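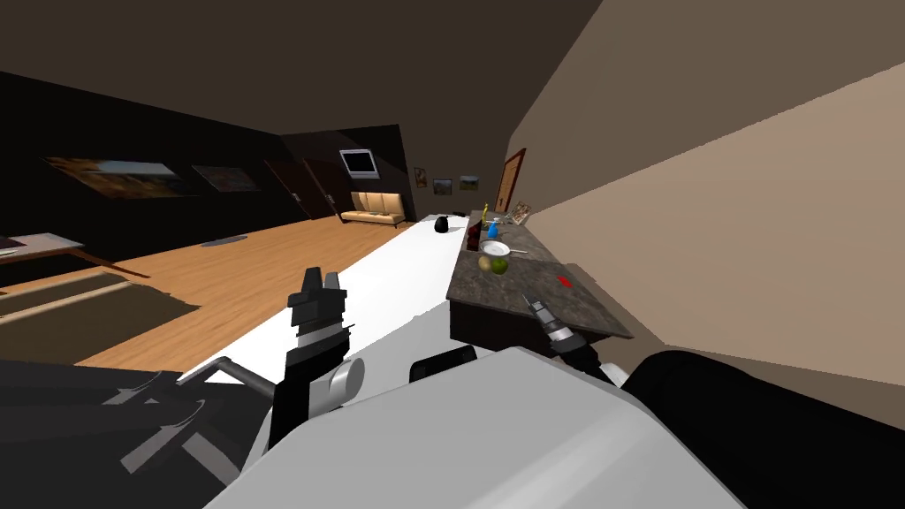
I promised last time I'd finally get around to the Paiva kitchen pack, and after a month of evenings with it I have opinions. Plenty of them!

For anyone who missed it, Paiva is the simulation add-on from the little outfit at Sturano. You load it up, pick a home, drop in a two-armed robot and let it loose on the counters. No hardware, no broken dishes, no apologizing to whoever shares your kitchen. The full pack costs $713 for a year, or $63 a month if you'd sooner try before you commit (I went monthly, because I'm cheap and easily bored).

What sold me was the clutter. So many of these packs give you a bare table with three cubes on it, and then your robot falls to pieces the first time it meets an actual home. Paiva's long kitchen has a plate, some fruit, a utensil and a blue bottle all bunched together on a speckled granite counter, with a white counter running right alongside it and a kettle way down near the end. Getting a gripper in to the green fruit without bothering the little yellowish one beside it kept me busy for two whole evenings. I loved it. I also said some words.

And you get the rest of the home too! Past the counters there's a living space with a rug, a sofa and a TV on the wall, so if you want your robot to fetch something from the kitchen and carry it across the room, there's a room to carry it across. I haven't gotten far with that part. My robot drives like my uncle parks.

The robot's-eye view takes some getting used to. You're looking out over its own body with the arms out in front, and when the view tips over, the floor and the counters shoot off on a steep diagonal and you find yourself leaning in your chair to match. My first evening I had to stop and get a glass of water. You can switch to a fixed overhead view in the settings, and I'd do that while you're learning the controls. Once I had the hang of it, though, I went back to the robot's view for close work, and my grabs got a lot better.

Now the grumbles. Loading is slow. The first install pulled down 2,321 files, and mine stalled twice before it went through. The manual is thin on the arm settings, and the page on grip force reads like somebody wrote it in the car. I emailed support and heard back from Adalberto Queiroz, who was very kind about my dumb questions and sent me a settings file that fixed most of my dropping problem. He says a better manual is coming in December. I'll believe it when I see it, but he was so nice that I want to believe it.

How does it stack up against Drarkanska, which I wrote up in the spring? Drarkanska is faster and has better lighting controls, but the rooms feel like showrooms. If you only need a clean bench for pick and place, save your money and stay there. For household stuff I'd take Paiva.

The monthly plan comes with 13 homes and you can cancel from the account page, no phone call needed. Sadska readers get the first two weeks free if you put the newsletter name in the coupon box. If you try the long kitchen, write and tell me how you did with the fruit.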